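**Facing** (also *fronting* or *front-facing*) is the shop practice of pulling packaged goods to the front edge of a shelf and turning them so that the main printed panel looks out at the customer. It is most often seen with dry breakfast goods -- cereal, oats, granola and snack bars -- where the packet does nearly all of the selling.

## Terms

A *facing* is one packet's width of shelf front. A product given two facings takes up twice the width of a product given one, whatever is stacked behind it. *Blocking* means keeping a single brand together, usually with the flavours side by side. Trade writers treat the two as separate skills, though in a small shop they tend to be the same person with the same trolley.

## Pouches and boxes

Boxes hold a straight line without help. Stand-up pouches are less obliging. The base gusset spreads as the contents settle, the top leans, and a neighbour soon slides in front of it. Suppliers' leaflets generally show pouches standing shoulder to shoulder like books, an arrangement seldom met in a working aisle. Flavour is usually marked by a coloured panel on an otherwise identical bag, which works only so long as the panel is not covered.

Granola pouches on the upper shelf, boxed goods beside them and below:
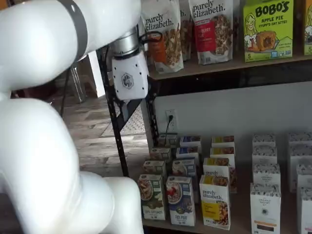
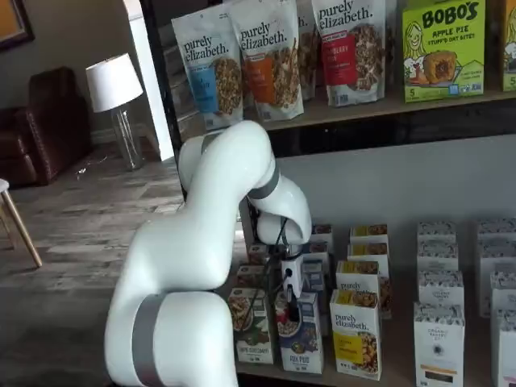
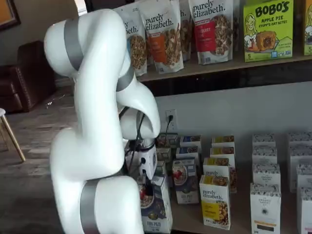
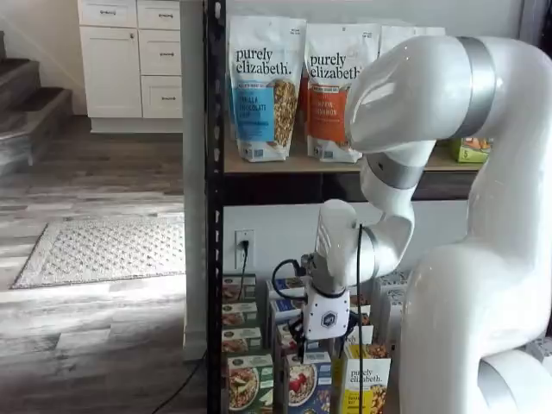 ## Claimed effects

The usual claim is that a well-faced shelf sells more. The evidence is thinner than its repetition suggests. A figure of 835 extra packets, still passed about in training handouts, goes back to a trial run by the shopfitting firm Daleck in its own demonstration shop at Egan. The trial compared one tidy bay with one left untouched, and the untouched bay was allowed to run out of stock. How much of the difference came from neatness, and how much from there being nothing left to buy, was never worked out.

A later survey by Cirero asked 500 shoppers whether they preferred a tidy shelf. Of these, 351 said that they did. The survey did not record what any of them bought, and it is hard to imagine many people asking for an untidy one. It has nevertheless been quoted as proof of higher sales, including in Daleck's own catalogue.

The rule that dear products belong at eye level has a similar history. Eye level differs between a tall adult and a child in a pushchair, and most of the printed shelf plans do not say whose eyes they mean.

## Criticism

Facing can hide an empty shelf. One row of packets drawn up to the edge looks the same from the aisle as a row eight deep, and staff reordering by eye may miss the gap. It also works against stock rotation: new packets are easily put in front of old ones when someone is hurrying to make a line look full.

Laying boxes flat in a pile saves width but turns the printed front to the ceiling, leaving the customer to read the side or the end. Some shops do it anyway with slow sellers. The Trindel shelf guide, first issued in a November and revised several times, forbids it on one page and shows it in a drawing on another.

## Practice

Most shops face up before opening and again before the evening trade. Granola pouches are commonly tapped on the base to level the contents, then stood with the gusset opened out. Trays and wire dividers are sold for the purpose -- Daleck lists one as part 834 -- but they fix the width of each facing and have to be moved whenever a packet changes size.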